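Fident asks the nation to stop carrying its washing in its arms

FOR IMMEDIATE RELEASE, MAY

Household goods maker Fident has today published the results of its first laundry survey, and they do not flatter anyone. Of the 1,997 adults who answered, 318 said they had lost at least one sock between the bedroom and the washing machine in the past month. Several added, without being asked, that they had not gone back to look for it.

The survey comes with the launch of Caron, a short and free guide to getting clothes from where they are dropped to where they are washed. It runs to 5 pages, one of them the cover. Fident has been making household goods for long enough to know that most people will not read a manual for something they have been doing since they left home, so the guide has been kept to the length of one cup of tea.

Its main advice is to use a basket. The author, Odette Langlois, accepts that this may not come as a shock.

"I was asked to write something new about laundry," said Langlois, who heads home research at Fident. "I spent the winter on it and came back with a basket and something to stand it on. There was a silence in the meeting. Then somebody asked how high the something should be, and I knew we had a guide."

The second half of that advice has taken up most of her time. A basket on the floor asks the person doing the washing to bend for every pillowcase. A basket on a low support, close to the door of a front loader, brings the clothes up to meet the drum, and the arms do a short sideways trip in place of a long one up and down. 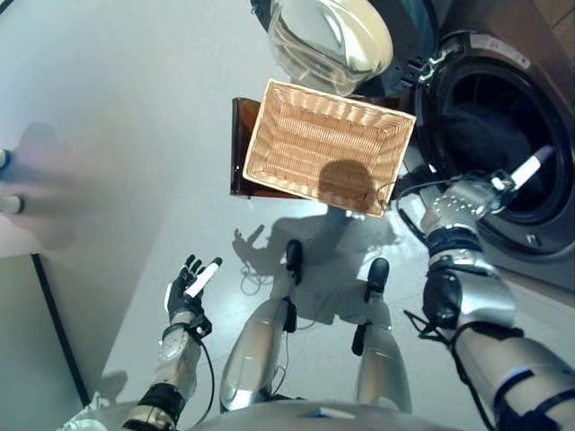 The distance matters as well. Langlois recommends standing the basket near enough that a shirt can pass from one to the other without touching the floor on the way, and far enough back that the door can still swing. People tend to discover the second part by hitting the basket with the door. The guide suggests opening the door first and then putting the basket down, an order of events that 2 members of her own team described as "a bit much".

On the choice of basket, Fident is open-minded. Wicker does well in the guide because it is light, has a firm rim to hold and can be left out when visitors come. It does less well with fine knits, which catch on any loose end, and readers are told to run a hand around the inside now and then and line it with an old pillowcase if it scratches. Plastic baskets are treated fairly. Bin bags are mentioned once, with regret.

A rectangular basket is preferred to a round one, on the grounds that it can be tipped. Tilting the open side towards the drum lets the clothes be fed in from the rim a piece at a time, which gives the person loading a last chance to find the tissue in the pocket. Respondents who loaded their machine in one great armful were also the most likely to report tissue. Fident draws no conclusion from this but has printed it in bold.
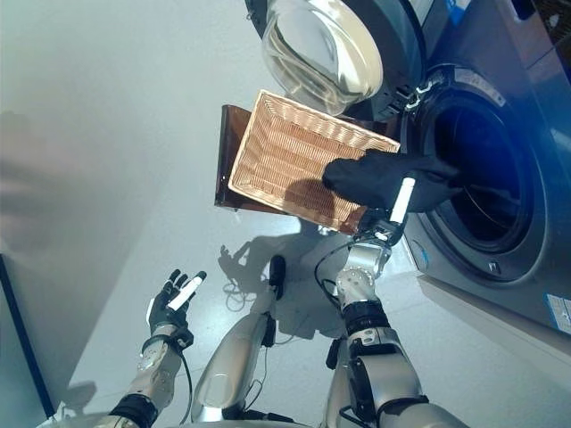

A black garment goes over the rim of a wicker basket and into the drum of a front-loading machine.

Dark clothes get a page to themselves. The advice is to turn them inside out, do up the zips, wash them with other dark clothes and keep them well away from the new white towel. Langlois had wanted a second page, on the many shades of black that one wardrobe can hold after a few years, and was talked out of it.

The guide also deals with the matter of where the washing machine is. In many homes it lives in the kitchen, in others in a cupboard or a hallway, and nearly everywhere there is less room in front of it than the person who fitted it had in mind. A low stool or box can be pushed back out of the way afterwards and used for something else, so long as it is steady and wide enough for the basket to sit flat. Readers with nothing suitable are asked not to build a tower of cookery books. This line was added after the survey came back.

Also covered are how full to fill the drum (leave room for a hand above the clothes), what to do with the rubber seal (wipe it, and be brave) and whether the door should be left ajar after a wash (yes, unless there are small children or a cat about, in which case keep them out of the room first).

"People have strong feelings about laundry," Langlois said. "I had one reply that ran to three sides of paper, mostly about a brother-in-law. We have tried to stay neutral. If your system is a chair with clothes on it, that is a system, and page four has a few kind words for you before it asks you to stop."

Caron was tested over the spring with households that had signed up through Vimalo, the home advice newsletter. They were asked to use a raised basket for every wash and to keep a diary. Most of the diaries were returned. One had been through a hot wash with the towels and could not be used, though its owner wrote separately to say she had enjoyed taking part.

A shorter edition called Uno, for people who live alone and do one load a week, will follow later in the year. It drops the section on whose turn it is.

Fident will not be selling a basket to go with either guide. The company looked into it and found that most people who took part already had one, usually with something else in it.

The guide is free to download from the Fident website, and printed copies can be had by post on request. Odette Langlois is available for interview in the mornings, before her own washing finishes.

ENDS

Notes to editors

The survey was carried out online by Fident among 1,997 adults who do at least some of the washing in their home. Respondents decided for themselves what counted as "some".

Socks later found inside a duvet cover were not counted as lost.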